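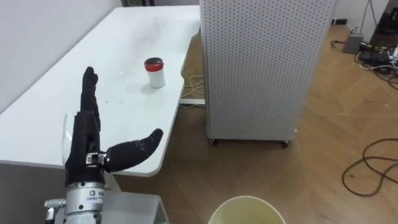
Subject: Re: [misus-users] Thumb stalls on the right hand
From: Lụa Ninh
Date: 13 March 2022

Hello all, and thank you for the kind notes after my last message!

Tarmo Jaunzems wrote:
> Does it stall in the open pose too, or only under load?
> Ours did it cold, straight after power-up.
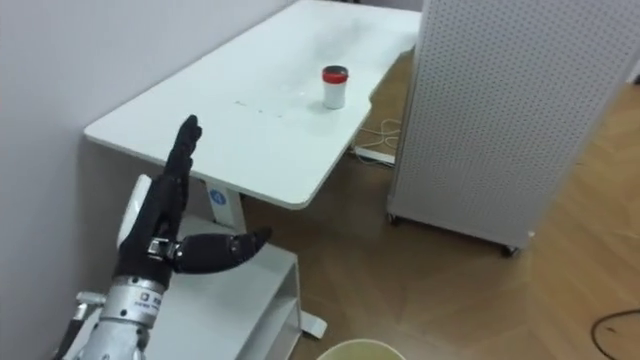

The stall comes under load only, I'm glad to say, and the controller logs it as fault 1368 every time. Opening is no trouble at all - fingers straight up and together, thumb right out to the side, nothing near it but air. Ask it to close on something with a bit of weight, though, and the thumb quits after up to 6 seconds while the fingers carry on squeezing. We lost a full jug that way in November, and I'm still finding damp spots! 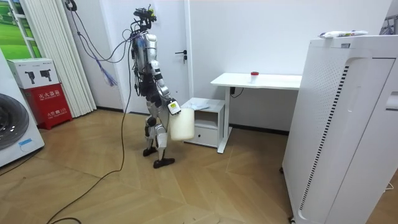

Tarmo also wrote to me off list that the grip timeout in the Giltine driver ships at 200 ms, and that he would raise it before taking any screws out.

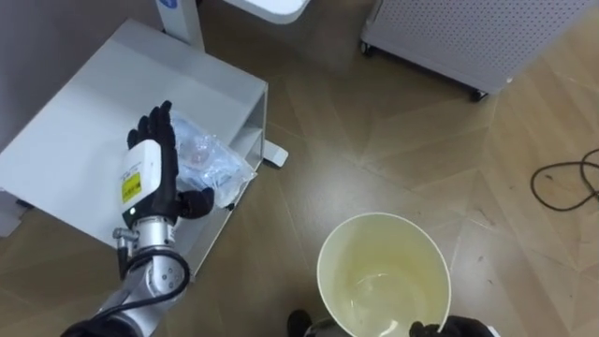 I've tried his setting on 3 light jobs so far and had no fault, but I'm not ready to trust it. My bigger worry is what happens when one hand faults while the other is busy. With a bucket gripped by the rim in one hand and the other reaching for a plastic bag on the low table, I'd want both arms to hold still, and at present only the faulted one does. Has anyone got Misus to stop the pair together? I'd be so grateful for a look at your config.

Warmly,
Lụa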